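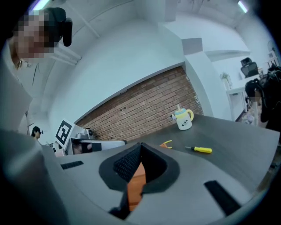

One case per job or one big box? (small household tools)

6 min read

brickroom_beth_no
26 Sep 2025

Right, I've gone down a rabbit hole with this and I need company. We've been sorting out the household tools, the everyday stuff that lives indoors and gets grabbed whenever a cupboard handle comes loose, and I've become a complete convert to small hard cases. One case per kind of job! Pliers and drivers in one, picture hanging in another, bike bits in a third. They stack on the shelf by the back door and each one comes to the table like a lunchbox.

Before this we had the big grey Skaltov tub, 20 litres, and every tool we owned went into it along with half the batteries in Stustden. You'd be up to your elbow in it for a hex key. I kept telling myself I'd get a tray insert. I never got the tray insert.

So who else does it this way, and what do you put in each? I'm especially keen to hear from people with kids in the house, as ours all happens at the same table where everybody eats and draws.

wattle_and_daub
Love this. We do nearly the same, except ours are soft zip pouches in different colours. Green for plumbing, red for electrical, a hideous mustard one for everything to do with the pram. They squash into a drawer, and you can hang them off a hook if you're working up a ladder. Hard cases look gorgeous lined up but I reckon you lose a lot of shelf to air.

oldmate_offcuts
I'm going to be the grump. One big box, open top, handle across the middle. I've had mine since I was an apprentice and I can find anything in it with my eyes shut. Splitting tools up by job sounds tidy until the job changes halfway through. You go to hang a picture, find the plaster's crumbly, now you need the case with the plugs in it, then the scraper, then the vacuum. Three trips to the shelf. With the open box you carry it once.

brickroom_beth_no
Okay, that is a fair hit. I've done the three trips. But I think you're describing a person who knows where everything is in his own box, and there are several of us here using the same tools! If I ask for the small pliers I want whoever's closest to be able to find them.

magpie_season
Hard case people, question for you: moulded inserts, yes or no? I bought a Furukawa set last February with a slot for every single piece and it drives me bonkers. If you don't put the bits back in exactly the right order the lid won't close. I ended up pulling the insert out and lining the bottom with felt. MUCH happier. It's a plain little box now and it holds twice as much.

tidyish
Moulded inserts yes yes yes. The whole joy is the empty slot! You glance in before you shut it and you can see straight away that something's still under the couch. I'd never give that up. Mine's an Aleo case and the 10 mm socket has survived four years in it, which in my family is a record.

magpie_season
A 10 mm socket that hasn't gone missing? Now I know you're making it up. 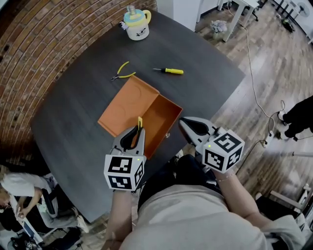 brickroom_beth_no
On inserts I'm somewhere in the middle, and I think the way a case opens matters more than what's moulded into it. I had one years ago where the lid stopped halfway and flopped shut on my knuckles every time I bumped the table. Never again! The orange one folds right back so the lid lies flat, and then you've got two useful halves: the deep side with the bright orange walls, where loose little things can go without rolling off, and the lid side with the round recesses moulded into it. Little latch on the edge of the deep part, easy to find by feel. I put the pliers and the screwdriver out on the table beside it when I'm working, side by side with the handles where I can grab them, and only the small stuff goes in and out of the box. The yellow handles are a godsend on a dark table, by the way. I'd buy every tool in yellow if I could.

wattle_and_daub
Yellow handles forever. I wrapped tape around all my black ones after I lost a perfectly good pair of side cutters in the garden for an entire winter.

oldmate_offcuts
Nice colour, I'll give you that. But a lid that folds out flat takes up double the bench. On a proper bench, fine. On a dining table with dinner coming you're eating off your pliers.

brickroom_beth_no
It's a generous table, with rounded edges, and it sits along the curved bit of the brick wall, so there's an awkward strip on that side where no chair wants to go anyway. That's where the lid goes. I am absurdly pleased with this arrangement.

nanna_needs_a_driver
Can I ask about the sippy cup, the one with the light blue lid? I always had a firm rule of no cups on the table when tools are out. I brought up four and not one of them ever got a drink in the toolbox. I'm not telling you off, love, I think the cases are a marvellous idea, I just wondered how you manage it.

brickroom_beth_no
No offence taken! Cups with lids go up the far side, away from the case, and open mugs go on the kitchen counter. That's our compromise. A flat ban lasted one afternoon here. I'd sooner have a lidded cup where I can see it than a small person wandering about with it looking for somewhere to put it down.

tidyish
Same rule here, lids stay and mugs go. I'd be more worried about what's at the front of the table. Anything pointy gets handed back to an adult before the next thing comes out, and the case gets shut between jobs. The kids love doing the latch so it's easy to enforce.

nanna_needs_a_driver
Well, the latch idea is lovely. Mine would have fought over whose turn it was.

tidyish
Oh, they fight.

carport_carl_brand
Late question about size. How big do you go? I picked up a box of 100 assorted screws thinking it would slot in with the drivers, and it takes up the entire case. Should fasteners get a case to themselves?

brickroom_beth_no
Yes, their own case, 100 per cent. Or decant a handful of the ones you use most and leave the rest in the shed. I keep only what fixes furniture with the drivers: a few wood screws, a couple of cam locks, the spare allen key out of every flat pack. The rest is out of the house.

oldmate_offcuts
Finally something we agree on. Fasteners live in jars, in the shed, with the lids screwed to the underside of a shelf. Best thing my father ever showed me. I counted mine over the long weekend when it rained: 269 jars. Some of them hold a single bolt.

magpie_season
269!! Please start your own thread. I want photos of every one.

wattle_and_daub
Seconded. Also I've been turned, a bit. Went and emptied the mustard pouch onto the floor tonight and there were 2 identical tape measures in it and a teaspoon. A hard case with a lid I can lay flat is starting to sound pretty good. Still keeping the pouches for the ladder jobs though.

brickroom_beth_no
Pouches for ladders makes perfect sense, I might pinch that. I've got the gutter brackets to do at the front and I was dreading balancing a case up there.

oldmate_offcuts
Open box with a handle hooks over a ladder rung. Just mentioning it.

carport_carl_brand
Does anybody label theirs? I was going to do the ends so I can read them in the stack, but I can't decide between the job name and a list of what's inside.

tidyish
Job name on the end, list taped inside the lid. If there are recesses in the lid, stick it on the shelf above instead or it'll never lie flat.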